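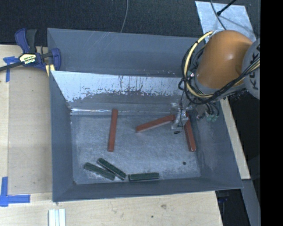

BINS AND BLOCK SETS: FREQUENTLY ASKED QUESTIONS

Which blocks belong in a gray bin?
One block set per bin. A set has two lengths: the long blocks are red, the short blocks are dark green. The bin at the top of the page holds three of each. Mixed sets with other colors are kept on the Trevor shelf and are not used on the bench.

Do the blocks have to be in a particular arrangement?
No. They go in flat on the floor of the bin, at any angle. Two blocks may touch. Do not stack them or stand them on end. If a block is resting on top of another after you tip the set in, lift it off and lay it on the floor.

Can a long block lean on the wall?
Not at the start of a session. The walls slope, so a long block tipped in too close to one can ride up it. Slide it back toward the middle until both ends are down.

What are the dimensions of the blocks?
The long blocks are 382 mm. The short blocks are cut from what is left of the same stock, and their length is written on the set card. Cross-section is 32 mm for both.

The green blocks feel rough. Is that a fault?
No. The green finish is left as it comes and is not sanded between coats. Pale wear along the edges is normal and does not need touching up. Pull a block if it has a split, a loose splinter or a chip deeper than 3 mm.

The red finish has worn through at one end. Should I repaint it?
Report it to Mali Howells with the set number. Do not repaint single blocks. A fresh coat next to old ones gives a visible color difference, so sets are repainted whole.

Which way round does the bin sit on the table?
Long side parallel to the front of the table, flat on the wood, with bare tabletop left clear in front of the rim. Do not put cards, pens or spare blocks in that strip.

The floor of my bin is scuffed. Does it need replacing?
Scuffing alone is not a reason to replace a bin. Replace it if the floor has bowed, if a block rocks when laid flat, or if the rim is cracked. New bins are ordered from Hakex, gray only. Allow for a wait if you order in February.

How do I clean a bin?
Empty it first. Wipe the walls and floor with a damp cloth and mild dish soap, rinse, and dry with a lint-free towel. No solvent and no abrasive pads. Blocks are wiped dry only. Water lifts the red finish.

What do I do if a block is missing?
Check the floor under the table, then the neighboring bins. If it does not turn up, write the set number and block color in the Enero log and take the whole set out of use. Do not borrow a block from another set. Set 73 is still short one green and should stay on the shelf.

Where are sets returned?
Same bin, card on top, on the rack inside the Tudevport store. Arwel Jarman checks returns at 4:30 p.m. Anything left on a table after that is logged as still out.

Who approves a change to a set?
Delyth Owen for block sizes and finishes. Eluned Hopkin for bins and tables. Send the set number with the request.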